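This site uses cookies to remember your reading preferences. Accept / Manage settings

4. Naming of dishes and containers in household talk

4.1 Material

The material for this section comes from recordings made at mealtimes in 16 households in Drumbridge. Each household placed a small audio recorder in the kitchen and switched it on while food was being prepared, eaten and cleared away. The recordings were transcribed by hand and searched for any noun or noun phrase used to refer to a dish, a cup, a bowl or another object that holds food. This gave 1,318 mentions. Mentions in songs, in radio speech and in reading aloud were left out before this total was reached, as were mentions of restaurant dishes in the sense of a thing on a menu.

Two coders, Huiling Lu and Boyang Fu, sorted the mentions separately. They used three classes. A plain name is a single everyday noun such as "bowl" or "plate." An extended name adds a modifier, as in "the big bowl" or "your blue cup." A substitute is any expression that does not name the object by kind, including "that one," "the thing for the rice," and pronouns whose referent was clear from the talk around them. The coders disagreed on 11 mentions, most of them involving the word "dish," and these were settled by listening to the recording again.
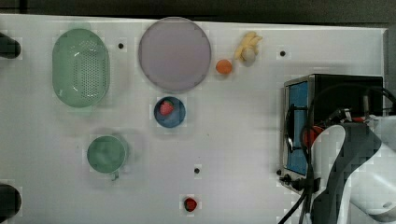 Figure 4. Common kitchen items of different shapes, including an oval colander and a round plate.

4.2 Plain names

Plain names were the largest class in every household. This fits with earlier work on basic-level terms, in which speakers prefer a word of middle generality when there is no special need to be more or less exact. "Plate" was the most stable of the names. Speakers in the same household almost never used a second plain name for an object that had already been called a plate, and corrections were rare.

"Bowl" was less stable. Deep bowls were called bowls by everyone. Shallow ones were called bowls by some speakers and dishes by others, and a single speaker could move between the two within one meal. The shift followed what was in the object more often than its shape. A shallow vessel with soup in it was a bowl, and the same vessel with olives in it later in the evening was a dish. We return to this in 4.4.

"Cup" and "mug" were kept apart by older speakers and used freely for each other by younger ones. Two households had a fixed rule in which "mug" was used only for objects kept on a certain shelf. We did not ask about this rule during recording, and it came out only in the follow-up interviews, where one parent described it as something her own mother had said.

"Colander" deserves a separate note. It was used less than we expected. Several speakers said "strainer" or "drainer" for the same object, and children tended to use "the holes one" or a similar phrase. One adult used "sieve" throughout and was not corrected by anyone else at the table. All of these were coded as plain names except the children's phrases, which were coded as substitutes.

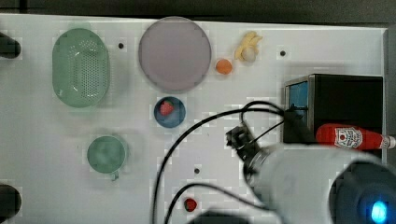
Figure 5. Colander, plate, bowl and cup seen from above.

4.3 Extended names

Extended names appeared when there was more than one object of the same kind within reach or in recent talk. Size words came first in frequency, then color words, then words for the owner. Words for material were uncommon. When they did appear they were mostly warnings, as in a speaker telling a child to be careful with a glass dish.

Color words raise a small problem for coding. In many cases the color was needed to pick out the object, and the mention is then easy to explain. In other cases there was only one possible referent and the color was still given. Speakers did this most with children under school age, and the pattern was strongest while the table was being set. We take it to be a form of teaching, although it may simply be a habit carried over from times when color was useful.

Owner words behaved differently. "Daddy's cup" stayed in use even when the cup was in someone else's hand, and in one household the name outlived the arrangement that had produced it. The family had agreed to share all cups after a move, and the old owner names went on being used for the same cups without any claim attached to them. Speakers in that household seemed surprised in the interview to hear how often they did it. 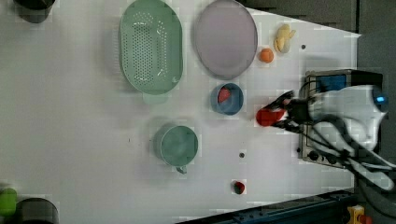
Reading time: 16 min

4.4 Substitutes and the role of content

Substitutes were most common during clearing away. At that point the objects are already in view, hands are full, and most talk is short. "Pass me that" was the usual form. Very few of these led to confusion, and where they did the repair was nearly always a plain name with no modifier.

A second group of substitutes named the object through its content or use. "The rice thing" and "the one for the salad" are typical. These were stable over time within a household. In one kitchen a large serving bowl was called "the salad" even when it held bread, and visitors who came during the recording period picked this up by the end of the meal. The Stedeck transcripts, which were collected among coworkers in an office lunchroom, show very few names of this sort. Lunchroom objects are shared by people who bring different food each day, and a name based on content would have little time to settle.
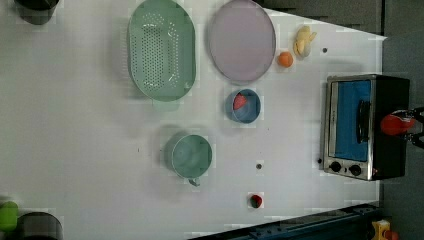 The comparison should be read with care. The Stedeck transcripts were made with a single recorder in a large room, and short mentions at a distance were often lost. Our own recordings favor the speaker nearest the sink. Background noise from running water made some talk during clearing away impossible to transcribe, and it is likely that substitutes are undercounted for that reason.

Content also affected the choice between "dish" and "bowl" described in 4.2. Food eaten with a spoon favored "bowl." Food picked up with the fingers favored "dish," and so did anything placed in the middle of the table for everyone. Ding reports a similar split in written recipes, where the serving step often changes the word used for a vessel already named earlier in the text. Section 5 takes up the interviews, in which the same speakers were asked directly what they call these objects and gave answers that did not always match the recordings.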